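Lorkel Music Evenings: Frequently Asked Questions

Last updated 2020-05-26

We receive many of the same questions by e-mail, so Marjatta Peltonen and I have put the answers on one page. Please read it before you write to us. If your question is still open afterwards, the address is at the bottom of the page.

What are the Lorkel evenings?

They are small concerts for singers and groups who write their own songs. We started with one evening in the back room of a café, and now we make a short series every summer and a few single nights in winter. The music is mostly folk, soft rock and soul, and now and then something louder. We do not book tribute bands. We have nothing against them, but there are other places in the town where they play already.

Will there be concerts this summer?

The June concerts in the hall are cancelled. We are very sorry about it. We waited as long as we could, and then the musicians needed to know, so we decided. Instead of them we will send out recorded sets over the internet, one set at a time, and these are free to watch. When we know more about the autumn we will write it on the front page of this site and in the letter to members.

I have already bought a ticket. What happens to it?

You can choose. You may keep the ticket, and it will be good for any evening in the next series. You may ask for the money back. Or you may give the price of the ticket to the musicians' fund, and then you do not need to do anything at all except tell us. Please write the number of your ticket in the e-mail. The number is under the name of the artist, in small print. If you bought several tickets together, one number is enough.

How long does a refund take?

Up to 30 days. Eero Hyvönen does the refunds by hand in the evenings after his work, so please be patient with him. The money goes back to the same card or account it came from. If that account is closed, tell us before we send it, as it is quite difficult to find afterwards.

Who is on the programme for the recorded sets?

The first set is by Delali Annan, who sings with only a guitar and a small harmonium. Many of you remember her from our second winter, when the heating was broken and she played in her coat. After her comes the group Kettunen, with four people and a lot of brass. They have a new record with the name Pivivcombe, and they will play the whole first side of it in order. The third set is Akash Pandey with his trio. He has changed his bass player this spring, so the songs will sound different from the record, a little slower and with more room in them.

We hope to add one more set, but the agreement is not signed, so I will not write the name.

How long is one set?

Between half an hour and forty minutes. In the hall we always had two halves and a pause. For watching at home we think one part is better.

Can I watch it later if I miss the first showing?

Yes. Each set stays on our page for 7 days after the first showing. After that it is taken away, because the songs belong to the artists and this is what we agreed with them. We cannot send copies. Please do not record it from the screen and put it elsewhere.

What do I need to watch?

An ordinary computer or telephone with a working connection. Headphones help very much with the quiet songs. If the picture stops, load the page again and wait a short moment. If the sound is behind the picture, the same thing usually helps. We do not have a telephone line for technical help, but Eero reads the e-mail during the showings.

How can my band play at Lorkel?

Send us two songs and a few lines about yourselves. The songs do not need to be well recorded. Kaisu Oksanen listens to everything and makes the first choice, and after that we listen together. What we look for is songs that you have written and a voice we would like to hear again. Last year 864 songs came in, and we have only a small number of evenings, so please do not be sad if the answer is no. Some artists sent us songs three years in a row before they came to play, and one of those was among the best nights we had.

Please do not send:
Cover versions, even very good ones
Links that need a password
More than two songs
Files from several different bands in the same message

Do you pay the artists?

Yes, always. Every act gets the same fee, and if the hall is full there is an extra part from the door. Travel inside the country is paid on top. For the recorded sets the fee is the same as for a concert, although we sell no tickets. We have used savings for this. Two members have asked if it is wise, and I can only say that we think it is right.

Is there an age limit?

There is no limit for performers. For the public, children under twelve must come with a grown-up. The evenings finish before eleven.

Can I sell my records at the concert?

Yes, there is a table by the door, and we take no share of the sales. Bring your own change. For the recorded sets we put a link to your shop under the video – send it to Kaisu in good time, please.

What is Stituretti?

Stituretti is our small booklet with song words, interviews and some old posters. It comes out once a year and we print 1,000 copies. Members get it by post, and the rest are sold at the concerts and in the two record shops in the town. The next number has a long talk with Akash Pandey about learning to sing in a church choir and leaving it for a soul band at seventeen. There is also an article by Marjatta about the dance halls of her youth, with the names of many bands that never made a record. If you played in one of them, she would like very much to hear from you.

Can I get old numbers of Stituretti?

The first two are sold out. From the third onwards we still have copies, and you pay only the postage. Number four has a mistake in the chords on the middle pages: where it says A minor in the second verse, it should be A major. We have put a paper with the correction inside most of the copies, but I am afraid not in all.

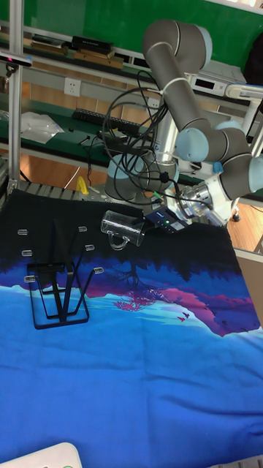 How do I become a member?

Write your name and postal address to us and pay the yearly fee. You get the booklet, the letter and the first chance to buy tickets. Members do not get a lower price on tickets. This was discussed at the last yearly meeting and it stayed as it was, as the door money goes to the artists.

May I take photographs during a concert?

When concerts are possible again, yes, during the first two songs and without a flash. After that please put the camera away and listen. Filming is not allowed unless the artist has said so from the stage. Some of them like it, and some really do not.

Is the hall easy to reach with a wheelchair?

The main door has three steps, but there is a flat way in from the yard. Ring the bell there and somebody will open. The places for wheelchairs are on the left side near the front, and the person who helps you comes in free. The toilet is on the same floor.

Can I reserve a seat?

No. The seats are free and the doors open one hour before the music. If standing in the queue is hard for you, write to us the day before and we keep a chair for you.

Why is there no bar?

We tried it one season. The glasses made more noise than we expected, and the artists could hear it in the slow songs. Now we have coffee, tea and Marjatta's cardamom buns in the pause. They are usually gone quite fast.

I found a pair of gloves / left my umbrella / lost a scarf. Whom do I ask?

Found things are kept in a box in the office until the end of the season. At the moment there are two umbrellas, one child's hat and a capo. The capo has been with us since autumn, so if you are a guitarist who came to the Kettunen concert, please think if it could be yours.

Can I help?

Yes, gladly. When the evenings start again we need people for the door, for the chairs and for carrying the piano stool and the lamps. You hear the concert free of charge, but from the back. Just now the most useful help is with language: Stituretti has pages in English, and we are not always sure about our articles and prepositions. If you can read through a few pages, please write.

How do I contact you?

By e-mail to office at lorkel, or by post to the hall. Letters are collected once a week at the moment. Questions about songs and bookings go to Kaisu Oksanen, questions about tickets to Eero Hyvönen, and everything about the booklet to Marjatta Peltonen.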